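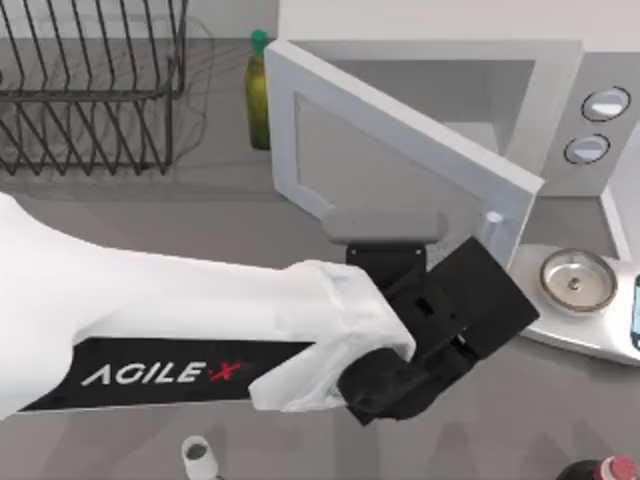 Microondas con dos mandos giratorios y brazo AGILE X delante de la puerta. Imagen generada por ordenador.

Consumo en espera y etiquetado: qué cambia en el inventario de pequeños electrodomésticos

15 de junio de 2020
Compartir 36 · Comentarios 2

La revisión del inventario de equipos de las zonas comunes de Lirnbridge ha obligado a separar dos magnitudes que hasta ahora figuraban en la misma columna: la energía consumida durante el uso y la energía consumida en espera. La primera depende de los hábitos de cada planta. La segunda es casi constante y se puede estimar con una sola medición por modelo, siempre que el equipo permanezca enchufado todo el año.

El cálculo es sencillo. Un aparato que absorbe 2 W en espera, conectado de forma permanente, acumula 17,5 kWh al año. La cifra es pequeña para un equipo aislado, pero el inventario recoge 204 aparatos con alimentación continua, entre cafeteras, hervidores con base electrónica, hornos de sobremesa, microondas, impresoras y cargadores. Si todos tuvieran ese mismo consumo, el total superaría los 3.500 kWh anuales sin que se hubiera calentado una sola taza de agua.

Los valores reales varían bastante. Mayuree Ruangrit, responsable de las mediciones en el edificio Hestley, ha encontrado diferencias notables entre aparatos de la misma categoría y del mismo año de compra. Las pantallas con reloj, los sensores táctiles y los módulos de red son los componentes que más pesan. Un temporizador mecánico, por el contrario, no necesita alimentación cuando está en posición de reposo.

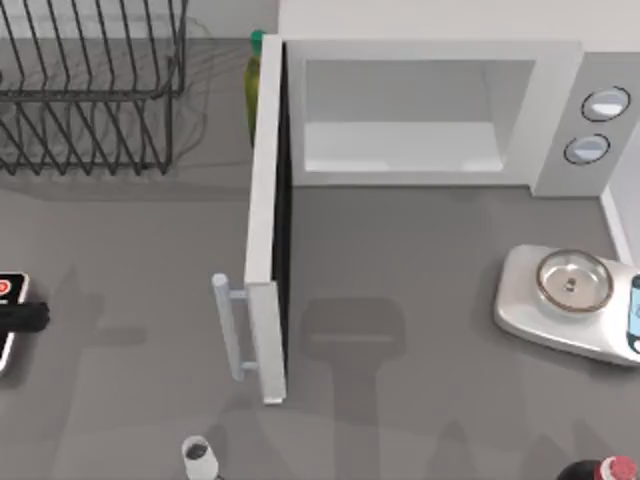
Conviene recordar que la potencia impresa en la placa de características no sirve para esta estimación. Un equipo marcado con 1,000 W de salida (así aparece en la hoja original, con separador inglés) puede tener un consumo en espera inapreciable, y un cargador de muy baja potencia puede mantener un consumo residual apreciable durante meses. Tampoco sirve la lectura instantánea de un medidor doméstico barato: por debajo de unos pocos vatios, muchos de ellos pierden precisión cuando el factor de potencia es bajo.

El procedimiento acordado para las mediciones es el siguiente. El aparato se conecta a través del registrador Flarkex y se deja estabilizar. A continuación se registra la energía acumulada durante 36 horas, sin pulsar ningún mando ni abrir puertas o tapas, y se divide por el tiempo transcurrido. El resultado se anota en vatios con dos decimales. Los aparatos con modo de ahorro automático se miden una sola vez, con el modo activado, y se indica en observaciones el retardo de entrada – si el fabricante lo documenta.

Dougal Gourlay ha planteado una objeción razonable sobre los frigoríficos del edificio Morrison. Su compresor funciona por ciclos y no existe un estado de espera propiamente dicho, de modo que incluirlos en la misma tabla distorsiona la media. Se han trasladado a una hoja aparte, junto con los dispensadores de agua fría.

Queda pendiente la cuestión de las regletas con interruptor. Una regleta apagada elimina el consumo en espera de todo lo que cuelga de ella, pero también borra la hora y los ajustes de los equipos sin memoria. En Hestley se ha optado por agrupar solo aparatos de mando mecánico y cargadores – las impresoras quedan fuera por el ciclo de limpieza que ejecutan algunas al arrancar. Las demás plantas deben comunicar su configuración antes de que se cierre la tabla de julio.

Los registros sin número de modelo no se incorporarán al cálculo y se devolverán a la planta correspondiente para su corrección.
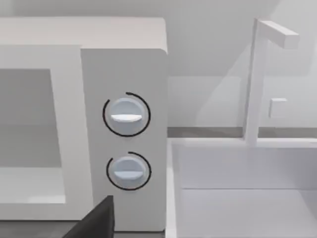
Panel de control de un microondas, con dos mandos giratorios. Imagen generada por ordenador.

2 comentarios · Compartir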